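4.2 Containers between the hamper and the drum

Household laundry studies tend to begin when the door of the machine closes, as if clothes arrived there by weather. Our diaries suggest otherwise. Of the 129 households that kept one, 49 wrote more about carrying laundry than about washing it, and one participant in Kenden gave the carrying two full pages and the wash cycle the word "fine." We therefore look at the basket, an object so dull that our first coding scheme left it out (Xolalpa objected at the time, and has been gracious about it for most of a year). 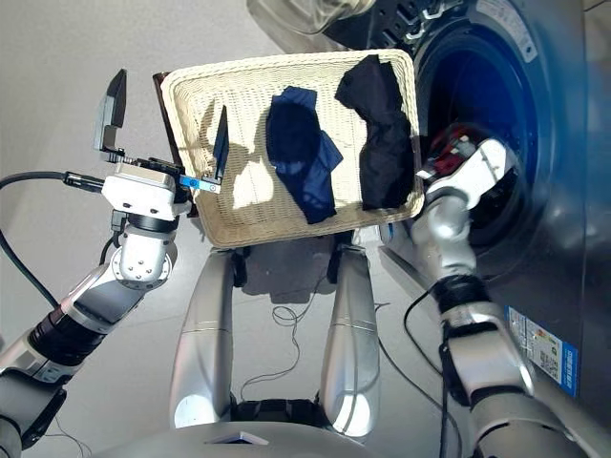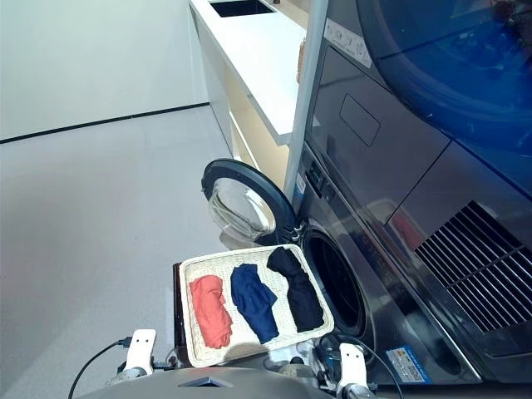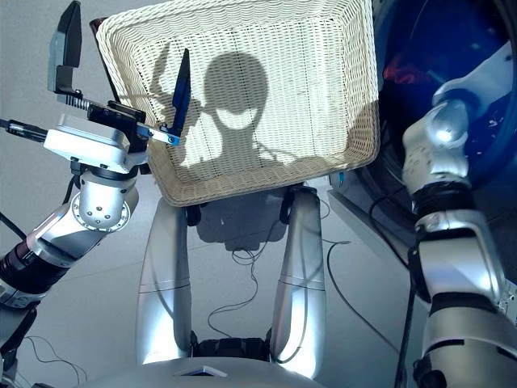
Figure 7. Pale wicker carriers of the kind discussed in Section 4.2. First: two dark garments in a tilted basket. Second: three garments side by side, in front of an open washer. Third: the woven interior, tilted forward.

Wicker has its defenders. It breathes, it looks respectable in a hallway, and a low rim lets the owner see what is in there without digging. It also catches on knitwear, a point raised in 43 diaries and in none of the store catalogs we collected. The shallow form in Figure 7 (second) sits somewhere between a basket and a tray, and participants were split on what to call it. Juntunen's coding notes settle on "carrier," a word no participant used even once.

Arrangement matters more than we expected. Clothes can travel bunched, as in Figure 7 (first), or folded and laid in a row with gaps between them, as in the second. Participants who reported folding clothes on the way to the washer were asked to explain themselves in the follow-up interview. Most said it was habit. One, in Maltton, said that it was "manners," and declined to elaborate.

Color sorting was claimed by nearly everyone and described by far fewer. The diaries mention navy and black together so often that we stopped treating the pair as a mixed load. Orange was another matter, and we return to it in Section 4.4, along with the towels.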